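Sorix, the take sorter for hand-held gripper recordings

Kuneck software > Recording and tooling > Sorix

Hello, and thanks for clicking through! I'm the person who writes Sorix, answers the support mail for it and (as you can probably tell) writes these pages too. There's a shorter spec list further down if you're in a hurry.

Sorix is a desktop program for people who collect manipulation data with hand-held grippers and head cameras. You point it at the folder your session ended up in, and it lines up the streams, works out where each gripper was, cuts the whole lot into takes and tells you which ones are worth training on. It doesn't record anything itself. I get asked that a lot, so there it is near the top.

I started it because I was fed up with my own folders. You come back from a good long session, everybody's pleased, and then you've got a disk full of clips with names like left_final_2 and no idea which head view goes with which hand. I used to do the matching by eye, with two video players open side by side and a notepad. Never again!

What it copes with

Most trackers I tried were happy in a tidy lab with one operator and a bare bench. Real sessions are busier than that. You get several people in one big room, wide lenses that bend everything, glossy tables that throw the ceiling lights straight back at you, and marker cards that belong to somebody else's set-up. Sorix was written with that sort of room in mind, and it's the sort I still test every release on. 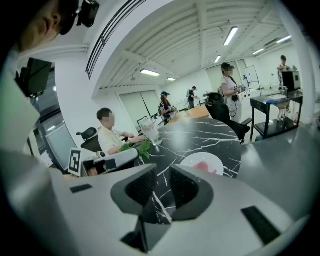 Gripper view across the marble table, with a marker card standing at the near left edge.

Wide views are the first thing it deals with. You give it a lens file for each camera (there's a calibration helper in the Tools menu, and the default chessboard is fine) and it does all its geometry on the corrected rays, so you never have to flatten the video first. Your original files stay exactly as they were. I'm stubborn about that. Sorix writes a small side file next to each clip and leaves the clip alone.

Then there are the fixed markers. Any card or panel that keeps still for the whole session can be used as an anchor, and Sorix will go looking for them by itself. If it finds one it doesn't know, it asks you once whether it's furniture or something that moves about, and remembers the answer for that room. Please do answer properly! A card that somebody keeps picking up and putting back makes a dreadful anchor, and I've had more than one bug report that came down to a ticked box.

People in view are masked out before the background tracking runs. That was the biggest single change in version 3 and I'm still rather proud of it. Before, a person leaning in over the table would drag the pose estimate along with their shirt, because printed lettering is full of lovely sharp corners and the tracker couldn't resist them. Now the shirt gets ignored and the beams and pillars do the work.
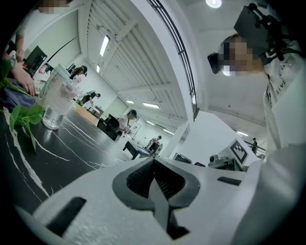 Leaves are the other old enemy. Thin stems and overlapping green shapes look different from every angle, and clear glass is no better, so both get a low weight in the matching by default. If your task is all about plants or glassware you may want to nudge those weights back up for the object labels while leaving them low for the tracking. They're separate sliders, under Weights, and you can save them per task.

Finding the takes

Once the poses are in, Sorix looks for the bits where something happens. It uses finger opening and hand speed together, with whatever the head camera saw, and proposes a start and an end for each take. You get a timeline with coloured blocks, you drag the edges if you disagree, and you press K to keep or X to bin. I can get through an afternoon's worth with a cup of tea in my other hand.

Every take gets a mark out of 6. A 6 means all the streams are there, the poses agree with each other and the markers stayed in view for long enough. Anything at 2 or under I'd look at before you throw it away, as quite often it's only a clock that has slipped, and there's a Re-sync button for that.

For two-handed work the cube markers are what you want. Sorix reads any square black-on-white set as long as you tell it the edge length, and it keeps left and right apart by marker number, so swapping hands halfway through won't upset it. The head view is checked against both grippers at once, and if the three don't agree you'll see an orange flag on the block. 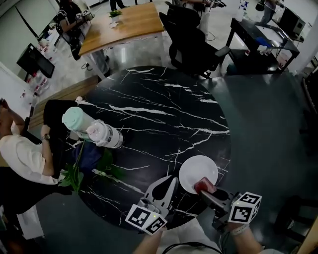 Head view during a two-handed take: red block in the right gripper, marker cubes on both.

Does it get things wrong? Yes, now and then. Shiny black tabletops can give it a second, ghostly marker underneath the real one, and although the reflection filter catches nearly all of these I'd still skim the orange flags. Long stretches where both hands rest and nothing moves are sometimes offered as one enormous take. And it's slow on old laptops, sorry, I'm working on it.

The short version

Runs on: Linux and Windows. No Mac build yet.
Streams per session: as many as your disk can feed, one head and two hands being the usual.
Markers: square fiducials, on cubes, cards or panels.
Output: plain tables plus a take list, or the Birnia format if your training code reads it.
Download size: 631 MB, most of it the masking model.
Internet: only for the licence check, once. Your video never leaves your machine.
Licence code on the order form: KS-1366.

Things people write in about

The planner plug-in is a separate download. It takes kept takes and checks whether your own arm could reach every pose in them, with a proper joint limit check, and paints the unreachable stretches grey. You need a model file for your arm. The Öztürkmen loader will open most of them, and if yours won't load, send me the file and I'll have a look.

You can run the whole thing without the window, from a script. The command is sorix batch followed by the folder, and it makes the same choices the window would with the default weights. Plenty of people leave it going overnight and only open the timeline in the morning.

Upgrades inside version 3 are free. The next one is due in February and has the new glass weighting in it, plus a dark theme for those of you who've been asking (very politely, for ages!).

The trial is the full program with the export switched off. Try it on your messiest session, the one you've been putting off, and if it falls over then do please send me the log. It's under Help, Save log, and it has no pictures in it.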